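Storing a long stapler with a couple of minis: best setup?
Posted by Brenda Entwistle in Desk and Craft Nook, May

Hi all! I've finally claimed a corner for zine making and I'm so pleased with it. Marbled cream tabletop, pink leopard print on the walls (my favourite colour, can't help myself) and a yellowy-orange plastic basket for the bits and bobs. The trouble is staplers. I've got a long black one for the spines of booklets and two minis for everything else, and they're forever in each other's way. 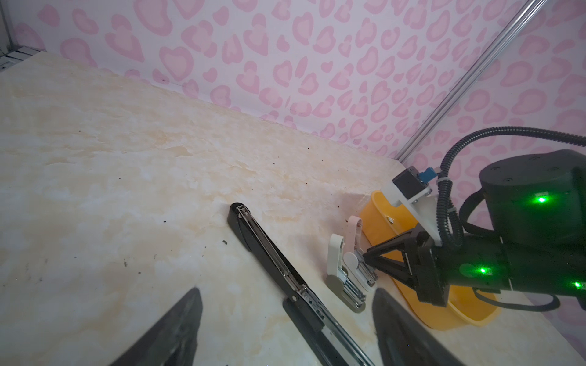

I'd love to leave the minis out because I grab them constantly, but the long one takes up so much room on a slant. Do they all go in the basket together? Lie flat, stand up? My zine, Skenivitz, is only 15 copies an issue, so the big fella comes out maybe once a month. Any ideas very welcome!

Beryl Yeoman
Oh, what a cheerful colour scheme! I did the same thing with my sewing corner and it makes me want to sit down and get on with it. I'd split them up. Minis out, long one away.

What I'd do, in order:

1. Clear the tabletop completely and give it a good wipe. Crumbs and paper dust collect along the back where the table meets the wall, so run a dry paintbrush along there first.

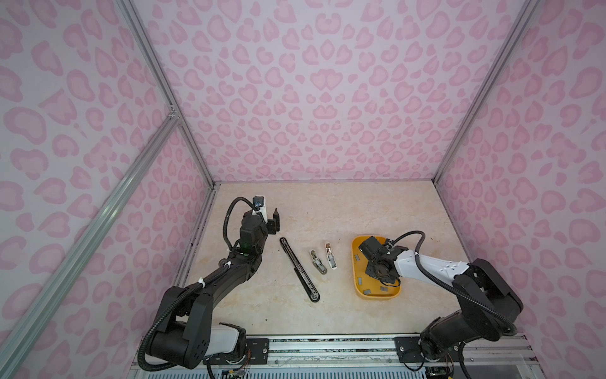 2. Lay the staplers side by side, all on the same slant, and see how much length the long one really needs. Measure it before you buy any sort of tray! I didn't, and had to drive back to the shop in Drilluveck.

3. Give the minis a home by your writing hand. If yours will stand on end, brilliant, they take up hardly any bench that way (mine topple if I so much as sneeze).

4. Put the long one in a shallow drawer with its staples. Keep the little staples in a separate tin, as they're usually a different size.
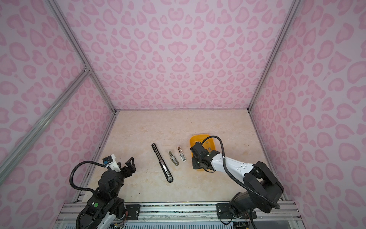 Once everything's been lying out together for an afternoon you'll know which ones you reach for. I went through 58 booklets for our garden club last year and never wanted the long stapler within arm's reach until the folding was finished. Have fun with it, and please share the zine!

Valter Nogueira
just chuck them all in the basket

Keith Treloar
Valter's way is fine for the minis but the long one will tip a light basket over, mine did. I hang mine on two cup hooks under the shelf, works a treat. Also check what staples it takes before you stock up. I bought a box of the wrong ones and still have 900 of them in the shed if anyone near Casuvden can use them.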